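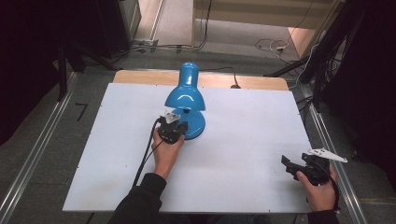

Strange lights over Lake Istia

holovko_i
Since March I saw the lights three times, always near 9 in the evening. Two white points, very low, no sound. They stay over the water and then go out together. Has anyone else seen them?

saltmarsh
Fishing boats. They use strong lamps for squid.

holovko_i
It is a lake, there is no squid. And the surface is at 448 meters, so boats from the coast are not visible.

Vedo77
My cousin in Salameh saw the same, but orange. I think it is gas from the bottom.

saltmarsh
Gas does not make two equal points. Car headlights on the opposite road, then. Warm air can bend the light.

holovko_i
The road was closed in March after the landslide. I agree about warm air – but what is the source?

Vedo77
Do you have the video?

holovko_i
Only 800 frames, mostly black. I will upload them when I find the cable.
Ihor Holovko

Recent topics
Humming noise near Brasteck
Round hole in lake ice, over 1,000 replies
Ball lightning or not?

Last updated: March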